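The Kubo Folding Table for Laundry Rooms
Stondham Home Equipment
24 August 2026
By Moataz Ghoneim
Reading time: 3 minutes
Print | E-mail

The Kubo is a white table for sorting and folding clothes. We have sold it for several years to guest houses, sports clubs and families with many children, and this page is for the current version, article number 579.

The top is smooth and has no pattern. Many customers ask us for a darker color, because they think it will look clean for longer. We understand this, but on a white top you find a small stain or a lost button at once, and so we stay with white. The top is wiped with a damp cloth and normal dish soap. Please do not use powder cleaners.

Each leg has a screw foot, which you turn by hand until the table stands level. If your floor slopes to a drain, as in many cellars, begin with the leg nearest to the drain. The table comes in one carton with the legs packed separately, and two persons can put it together in the time of one wash.

How to arrange the work on it is your own decision. In our showroom at Dradthorpe we keep the basket to the left, the piece we work on in the middle, and the finished pile in the back corner on the right. Left-handed people often prefer it the other way. Dark clothes we fold first, then the colors - the light ones come last, when the top has been wiped again.

Baskets are sold separately. We recommend one with holes in the sides, so that air can reach the clothes if they must wait until the next day. The Zirwood basket, article number 222, fits next to the folding area and still leaves enough place for a large shirt.

Guarantee: 12 months on the top, the legs and the feet. Spare feet can be ordered also for the older tables, but please tell us the year, as the thread was changed.

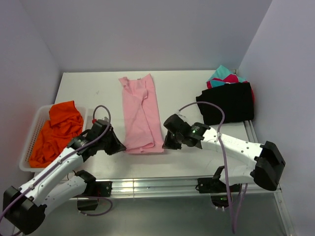 Stondham Laundry Room Team, Dradthorpe

An orange piece is still heaped in the white basket and hangs over the rim, while the black one is already folded. For thin fabric like the pink one, lay it out lengthwise and smooth it with a flat hand from the middle to the ends before the first fold.

Orders placed before noon leave our store the next working day. For orders of more than one table, please write to us first - we can often send them together.

Print | E-mail

Comments (3)

Greta
We bought two in December for our guest house. Good tables. One foot was missing but it came quickly by post.

hillside_mum
Does the basket also come in gray? And can I put a sewing machine on the table or will it shake?

Moataz Ghoneim
Only in white for the moment, I am sorry. A sewing machine is fine if all four feet are turned down firmly.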